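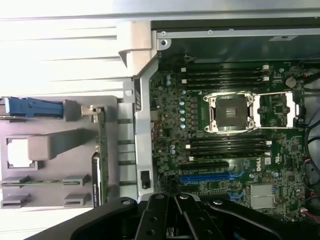

*The donor Dell with the socket cap on and every memory slot empty.*

**Memory seating with a home-built arm: where do I start?**

Posted by Chaltu Degefa, Jun 29, 2024

Hello all! I've been building a small arm in my garage since March, and I've finally got it to the point where it will pick up a memory stick and carry it over to an old Dell workstation without dropping it (most days, anyway). The board has four slots above the processor socket and four below, all with white latches at the ends. My trouble is the last bit of the trip. The stick arrives a hair crooked, one end goes in, the other end rides up on the slot, and the arm just keeps pushing. I'm running the Trotix controller with the wrist camera on. Should I be fixing the camera calibration first, or the gripper?

**Alfredo Dagdag**

Welcome, Chaltu, and what a fun project! I'd leave the calibration alone for now and put some give in the wrist. Mine was completely stiff for the first 162 tries and I got nowhere, and then I put a bit of soft rubber between the wrist plate and the gripper and the sticks started finding their own way in. Come down slowly, touch one end, let the other end follow, and then press. Set a force limit too, so it stops and backs off when something's wrong. I'd also do all your practice on the bank below the socket and leave that cap on the whole time, please, those pins bend if you so much as breathe on them!

**Tarun Srivastava**

just buy better servos

**Valquíria Bastos**

I agree with Alfredo about the rubber. One thing I'd add is to check that both latches are open before every try. I lost a whole evening to a latch that had flipped shut, and I was blaming my code. Also use a dead stick for practice. I went through 23 runs with the same one and the gold edge was pretty scratched up by the end of it.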